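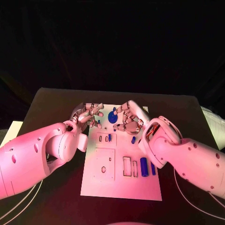
The Sayce Family Rules Kit is for parent groups that talk about discipline without hitting, and for the nurses, family workers and school staff who run them. It holds everything a group needs to get from "what do we do when she won't put her shoes on" to a short set of house rules that parents can take home and try the same evening. We've been running groups at Hornmont for years and this is the kit we kept wishing somebody would make, so it's a real pleasure to have it on the shelf. You bring the table and the board. A white board laid flat in the center of the table works far better than one on the wall, as parents on every side can reach it and move the cards themselves.

What's in the box

Situation cards, sorted by age (toddler, preschool, early grades, preteen)
Response cards, color-coded to match
Blank cards for situations your own group brings up
Leader's guide, spiral bound so it stays open
Take-home pads in English, Spanish and Vietnamese
A cloth bag for the cards (the box lid does give out in the end!)

How a session runs

The guide lays out 4 meetings. The first one is mostly listening. Parents pick a situation card that sounds like their house, put it on the board, and talk about what usually happens next. There are no wrong cards at this stage and the leader doesn't correct anyone. Plenty of parents were spanked themselves and have strong feelings about it, in both directions, and the guide has a very good section on how to keep that talk going without anyone getting scolded.

Meetings two and three bring in the response cards. These are everyday things: get down to eye level, offer two choices, step out of the room for a minute, name the feeling, follow through on what you said. Groups try them out in pairs, often with a lot of laughing when one parent has to play the four-year-old. In the last meeting each family writes its own rules on a take-home pad. We suggest three at most. More than that and they end up behind the fridge.

Meetings take an hour and a half with a break. You can squeeze one into an hour if you skip the pair work, but please don't skip the pair work.

Who wrote it

Segundo Cáceres wrote the situation cards after sitting in on parent groups at the Gornelen clinic, and you can hear it in the wording. "He bit the baby again" is on there. So is "We are in the store and everyone is looking." Huệ Kiều wrote the leader's guide and the Vietnamese pads, which were written fresh in Vietnamese and read like something a person would say at home. Aled Prothero tested the preteen set with two school groups and talked us into adding the phone cards, and he was completely right.

What changed in the second edition

The preteen set is new. The type on the cards is bigger. The response cards now have a short note on the back about why the idea helps, written for parents, with the reading list moved to the end of the guide for leaders who want the research on physical punishment and children's health. The grandparent cards from the first edition are back by popular demand — there was a small uproar when we dropped them from the draft.

If you have the first edition, the old cards mix in fine. You'll want the new guide, though, as the card numbers have changed. It is sold on its own, and so are refill pads.

From a leader

"I had a dad who came with his arms folded for two weeks. In the third meeting he took the blank cards and wrote out his whole morning, one card per fight. It took up most of the board. The other parents just started putting responses next to them." — Phong La, family worker

Using it with a bigger group

One kit is comfortable for a table of parents who can all see the cards. For a larger room, use a second kit and a second table, and have a leader at each. Hòa Quan runs it this way at the Rekodura community center and has shared her room plan and snack schedule, both printed at the back of the guide.

Please note

The kit is meant for general parent education. It isn't a treatment program, and it doesn't replace your own agency's reporting rules. The guide has a page on what to do if a parent or child tells you something that worries you. Read it before the first meeting and fill in your local phone numbers in the spaces given.

Second edition available from 18/08/2025. Cards are wipe-clean on both sides. Take-home pads are plain paper and can be photocopied for your own groups.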